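Anwara Marikar
@anwara_marikar
26 January 2019

Thread on bench layout for small kitting jobs. Wired components, round boards, braided harnesses. Nothing here is new. I wrote it up for the Gudalura bench and people at Clevell asked for it.

Start with the surface. White, matte if you can get it. A dropped lead shows up on white and disappears on gray mat. We pushed 2 tables together and the seam runs down the middle. It is a useful centerline and a bad place to set a screw.

Trays before parts. Put every tray where it will live, then load. If you load first you end up sliding full trays across the bench, and leads catch on the rims of whatever they pass.

One part type per tray. Do not put boards in with wired components to save a tray. The leads work their way under the board and you find out when you lift it.

We use yellow plastic for stock and stainless for the kit. Yellow means "take from," metal means "put into." Two materials, two meanings, no labels to peel off and argue over later.

The kit tray goes in the center and stays shallow. Deep trays hide small parts against the near wall. A shallow one with a raised rim holds everything and you can check it from standing height.

Stock goes left and right of the kit tray, in reach from the same spot. If you have to step sideways to get a harness, the layout is wrong. Move the tray, then run one kit and see if you still step.

Wired components: do not bunch them. Let each one lie on its own with its leads clear of the next. A loop in the wire is fine. A loop through another loop costs you a minute per kit, and on a run of up to 1000 that is a real number.

Boards: lay them flat, handle by the edge, never stack bare. If the order is bigger than the tray will hold in one layer, refill more often.

Braided harnesses: straight out of the bag they want to curl. Lay them down without folding. A sharp bend in a woven sleeve opens the weave and it does not close up again. I send those back to the shelf as seconds.

Kit tray starts empty every time. Not "empty except for the spare." If there is a spare, it goes back in yellow before the next kit begins.

Layout as run, red round board at front left, harnesses back right, steel tray between the yellows:
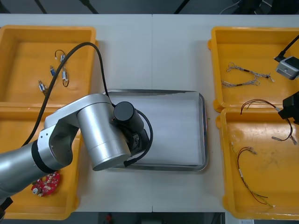 Thilini Siriwardena
@thilini_s
Replying to @anwara_marikar
We tried the color split at Dratent and it held up well, but the harnesses kept springing over the rim. Ended up giving them a longer tray turned sideways. Do you pre-straighten yours?

Anwara Marikar
@anwara_marikar
Replying to @thilini_s
No. I open the bags the night before and leave them flat on a shelf. Takes most of the curl out. Sideways tray is a good fix if you have the depth, our tables don't.

Last item, then I'm done. Count at the end of the run, from the yellow trays, against the pick sheet. The Kramer order came up 3 harnesses over in March and all 3 were missing from finished kits. Counting the leftovers found it before the boxes were taped.

Pick sheet template goes up once I fix the column widths.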